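Chapter 7
Hand-held gripper kits on hire

Ralteo hires out its grippers in pairs, one for each hand. Turar, a small firm in Fenholm, took 2 pairs for 20 weeks and logged 2,568 runs — nearly 284 of them had to be thrown away. This chapter looks at what the hire fee covers, and at the costs left to the customer.
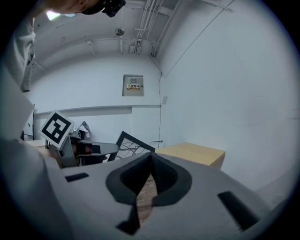 Fashola, which hired the same kit, replied that training time should be counted as well, and that the fee was the smaller part of its bill.

7.1 Reading the hire terms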